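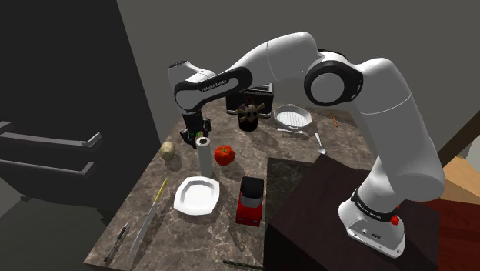

Flukura – leia-me

Olá! O Flukura é o pacote de planejamento e percepção que a gente usa para manipulação em bancada de cozinha simulada, e este arquivo cobre os dados e o código que acompanham a versão de agosto. Escrevi quase tudo de uma vez, então se algum trecho ficou confuso, abra uma issue que eu arrumo (a Hidayah Kusuma já me mandou uma lista de vírgulas, obrigado!).

O que vem no pacote

São 297 episódios renderizados, cada um com imagens de mais de um ponto de vista, as posições das juntas, a pose da garra e a pose verdadeira de cada objeto tirada direto do simulador. O braço é um Franka com garra de dois dedos. Os objetos são coisas de cozinha misturadas com uns intrusos: tomate, batata, colher, prato octogonal e até um carrinho vermelho de rodas azuis, que eu adoro porque o detector erra nele de um jeito diferente a cada semana.

Como rodar

1. Instale o Morance (é o nosso planejador de trajetórias) e depois o Flukura, nessa ordem. Ao contrário também funciona, mas o instalador reclama bastante.

2. Baixe os episódios para a pasta dados/ e rode o script de verificação. Ele compara os hashes e avisa qual arquivo veio quebrado.

3. Abra o visualizador e escolha a vista. Na que pega o pedestal com a sala ao fundo, o tomate fica bem no meio da bancada e a batata mais para a direita, com sombras escuras no mármore – ótimo para testar segmentação, porque a nossa máscara adora engolir sombra junto com o objeto.

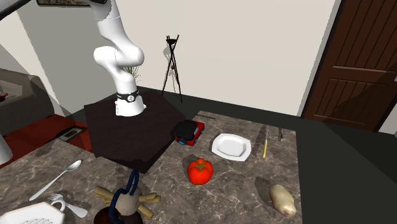
4. Rode o planejador com o limite padrão de 1000 iterações. Em cenas cheias eu subo o limite na mão, no arquivo de configuração mesmo.

Problemas conhecidos

Talheres! Colher e garfo são finos, brilham e ficam quase deitados no mármore, e a estimativa de pose às vezes vira o cabo para o lado errado. O Hamish Farquharson está mexendo nisso num branch separado, ainda sem data.

O episódio 142 tem um salto no relógio das juntas. Deixei ele no conjunto, com uma marca no índice, e o carregador pula por padrão.

Se a semente for 765, o gerador coloca dois objetos encostados e o planejador desiste cedo. Ainda não sei por quê – se você descobrir, me conta!

Contato

Dúvidas de percepção vão para a Róisín Foley, de controle e planejamento podem vir para mim pelas issues.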